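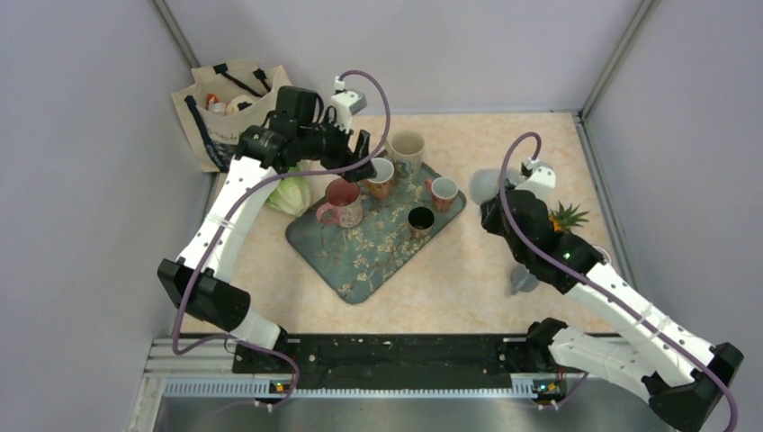
Figure 1. Poste à deux bras, plateau et mug clair.

Rapport de projet de fin d'études
Circuits courts et négoce du vin : le cas du domaine Gadari
Rapport présenté par Zanele Steyn

1. Objet du projet

Le présent rapport rend compte de l'étude menée auprès du domaine Gadari, propriété viticole de taille moyenne, et de la maison Chaimongkol, négociant chargé d'une partie de sa distribution. L'étude porte sur la répartition des ventes entre la vente directe au chai et le négoce, ainsi que sur les conditions d'accueil des visiteurs professionnels lors des dégustations de printemps.

La question posée par le domaine était la suivante : convient-il de conserver une allocation fixe au négociant, ou de la réviser chaque année selon le volume de la récolte ?

2. Méthode

Le travail s'est appuyé sur les registres de sortie de chai des trois derniers millésimes, sur les bons de commande transmis par la maison Chaimongkol et sur des entretiens semi-directifs avec 20 acheteurs, cavistes et restaurateurs, établis pour la plupart à Rorlow. Les entretiens ont été conduits à partir d'une grille unique, reproduite en annexe 2. Les réponses ont été saisies dans un tableur puis codées par thème : prix, délais de livraison, conditionnement, connaissance du domaine.

Les ventes réalisées lors des salons ont été écartées de l'analyse, les registres correspondants étant incomplets pour le plus ancien des millésimes.

3. Résultats

Pour le dernier millésime, l'allocation au négoce s'élève à 378 caisses. Elle est restée identique sur l'ensemble de la période, alors que la récolte a sensiblement varié. Lors de l'année la plus faible, la cuvée Zurnana a ainsi manqué à la vente directe dès le mois d'août, et plusieurs clients réguliers du chai n'ont pu être servis.

Les acheteurs interrogés se déclarent dans l'ensemble satisfaits des délais du négociant. Leurs réserves portent principalement sur le conditionnement par 12, jugé mal adapté aux petits établissements, et sur l'absence d'échantillons avant la mise en marché. Deux restaurateurs ont indiqué acheter directement au domaine pour cette seule raison.

S'agissant des dégustations, les visiteurs regrettent la durée de la présentation en salle et souhaiteraient un accès plus long aux cuves.

4. Recommandations

Il est proposé au domaine :
- d'exprimer l'allocation au négoce en part de la récolte, avec un plancher garanti à la maison Chaimongkol ;
- de réserver à la vente directe un contingent de la cuvée Zurnana jusqu'à la fin de l'été ;
- d'étudier avec le négociant un conditionnement par six pour la clientèle de Rorlow.

5. Limites

L'échantillon d'acheteurs a été constitué à partir du fichier du négociant, ce qui a pu favoriser les avis positifs. Les prix pratiqués par les cavistes n'ont pas été relevés. Une enquête complémentaire auprès des particuliers clients du chai reste à conduire.

Annexe 1 : tableau des sorties de chai par millésime
Annexe 2 : grille d'entretien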